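We got the apartment!!

2024-11-05

I have been sitting on this for a couple of weeks because I didn't want to jinx it, but the lease is signed, the deposit is paid, and as of this morning I have two keys and a little gray fob for the front door. We are moving to Cullon!

If you read the October posts you know how the search was going. Badly. We looked at a basement on the Drustthorpe side with a bathroom you had to enter through the bedroom closet, and a gorgeous third-floor place that was gone before we got back to the car. There was also the one with the "bonus room," which was a landing. I was ready to renew where we are and complain about it for another year.

Then a listing popped up for unit 172 at Avedia, the brick building across from the old streetcar barn. Two bedrooms, one bath, 746 square feet, heat included. I wrote back so fast I spelled my own last name wrong. They let us see it that same evening, and I think I knew in the entryway, because there IS an entryway. A real one, with a coat closet and a spot for shoes. Our current front door opens straight into the stove.

OK, the tour. The living room faces west and gets the whole sunset, and the windows are the tall kind with deep sills (plants! so many plants!). The floors are original oak with some scars near the radiator that I already love. The kitchen is small, I won't pretend it isn't, but it has a gas range and a full-size fridge and one long stretch of counter where two people can chop onions at the same time without anybody getting elbowed. The cabinets go all the way to the ceiling. I'll need a step stool for the top shelf and I don't care one bit.

The second bedroom is going to be the office, the guest room, and the place where the sewing machine finally gets to stay out. I've drawn the floor plan on graph paper four times now. The daybed goes under the window in every version, so I guess that's settled.
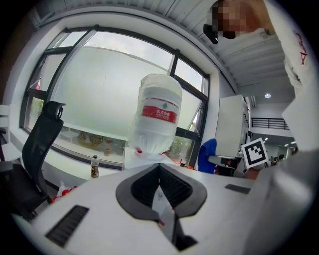
The big water jug, label side out.

Things I'm less sure about: laundry is in the basement, with two washers for the whole building, and the dryers take quarters only. Parking is on the street, and the even side gets swept every other week, so I've put that in my phone with three alarms. The bedroom closet is shallow enough that hangers have to go in at a slant. We'll probably take the door off and put up a curtain. And the bathroom tile is a shade of pink that I went back and forth on for days before deciding I'm crazy about it.

The neighborhood, though! There's a bakery at the end of the block that does a seeded rye on weekends, a hardware store that still cuts keys while you wait, and a tiny noodle place called Tu where we had dinner after signing. Get the cold sesame noodles if you go. The 182 bus stops right outside and runs straight downtown, which cuts my commute down to one bus and a book. Right now it's two buses and a lot of standing around in the wind.

For those who asked how we finally landed it: I had everything in one folder before we walked in. Pay stubs, references from our last two landlords, a copy of the credit report, ID, all of it. The manager flipped through it at the kitchen counter while we were still opening closets. I also asked how old the boiler was and when the windows were last done, and she seemed pleased that somebody wanted to know. (The windows were redone recently. The boiler is older than I am.)

So now we pack. I started with the books, a mistake, because I keep stopping to read them. The kitchen is next, and I'm being ruthless this time. We own four colanders. The good one comes with us and the others are going on the curb with a sign.

Paint is the big question left. We're allowed to do the walls as long as we put them back when we leave, and I'm torn between a warm cream for the living room and a dusty green that might look amazing at sunset or might look like a dentist's office. I have swatches taped up all over our current hallway. If you've lived with a green living room, please tell me everything in the comments!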